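Ashby Community Orchard and Seed Library
Progress report to the Hunholm Fund, second period

Prepared by Umut Kahraman, project lead

1. Where we are

The grant covers two pieces of work: bringing the old orchard on the Ullesberg side of Ashby back into bearing, and setting up a seed library that local growers can borrow from and return to. This report covers the period up to the end of May. The orchard work is on schedule. The seed library opened later than planned and is now running.

Spending is inside the budget on every line except fencing, which is explained in section 5.

2. Orchard restoration

The first season of restoration pruning is finished. The trees had not been pruned in many years, and Rangi Tautahi, who leads the orchard work, decided to spread the heavy cuts over three winters. Taking too much wood off an old apple in one go brings on a thicket of water shoots the next summer and sets fruiting back. This winter we took out dead and crossing wood and opened the centers. The main height reduction is set for next winter.

We planted 40 young trees in the gaps, all on semi-vigorous rootstock. Most are apples, with some pears and plums along the lower fence where the soil holds more water. Each tree was staked, mulched and fitted with a guard against rabbits. Two plums failed to leaf out. The nursery has agreed to replace them in the fall at no charge.

Deer got in twice in March through the gap by the culvert. Several of the young pears were browsed back to the graft guard, and we do not yet know if all of them will recover a good leader. The gap is closed and there has been no damage since.

The grass between the rows was cut once and raked off. We had planned to have it grazed, but the neighbor who offered sheep has sold his flock. We will mow twice a year for now and look at grazing again when the young trees are big enough to stand it.

3. Identifying the old varieties

In the first report we listed 17 old trees as unidentified. Fruit from those that cropped last fall was boxed, labeled by tree number and compared with reference descriptions. Nine have been named with reasonable confidence. Three did not fruit at all. The rest are either local seedlings or varieties we could not match, and we would like to send leaf samples for DNA testing this summer. The cost is covered under the research line.

One of the unmatched trees, at the top of row four, is a late keeper that was still firm in February. People in Ashby who remember it call it the Trarnska apple, after the farm that used to own the ground. We have found no written record under that name. Rangi took scion wood from it in January and grafted it, so the variety will not be lost if the parent tree comes down. It has a bad split in the main crotch and leans toward the road.

4. Seed library

The library opened on a Sunday afternoon in April, six weeks behind the date in our plan. The delay came from the drying racks, which arrived with the wrong mesh and had to go back. Opening in April meant we missed the people who start tomatoes and peppers indoors early in the year, and borrowing of those was low as a result. Beans, squash, lettuce and peas went well.

We packed 500 envelopes for the opening. Each one carries the name of the variety, the year the seed was saved and the result of a germination test. Anything that tested poorly was left out. Two batches of parsnip and one of onion were dropped for this reason, as old seed of both loses life quickly.

Borrowers are asked to return seed from the easy crops only. Squash and corn cross too readily in small gardens for us to accept them back without knowing how they were grown. We will run a short seed saving class in late August, before most of the beans are dry, and a second one on cleaning and storage in October.

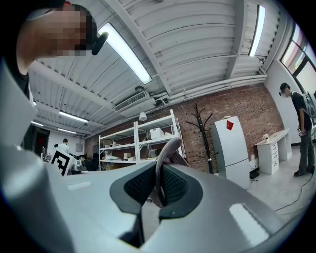
Under the metal roof at Ashby, spring.

5. Budget

Fencing went over by $3,000. The original quote assumed the existing posts along the north side could be reused, and most of them turned out to be rotten at ground level. We have covered the difference by moving money from contractor pruning, where we needed fewer days than expected. No extra funding is requested. We do ask the Fund to approve the transfer between lines in writing, as the grant terms require.

The remaining equipment purchases are two orchard ladders and a small seed cleaner. Quotes for both are attached.

6. Next period

- Thin the fruit on the heavier cropping trees in June.
- Water the young trees weekly in any dry spell, with a record kept for each row.
- Send leaf samples from the unmatched trees for testing.
- Hold the August class and collect returned bean and pea seed.
- Get an arborist's opinion on the leaning tree in row four - this may mean propping it or taking weight off the road side before winter.

The main risk is water. The orchard has one standpipe, at the bottom gate, and a dry summer would mean a lot of hauling uphill. We have asked for a price on a storage tank near the top row and will send it to the Fund when we have it.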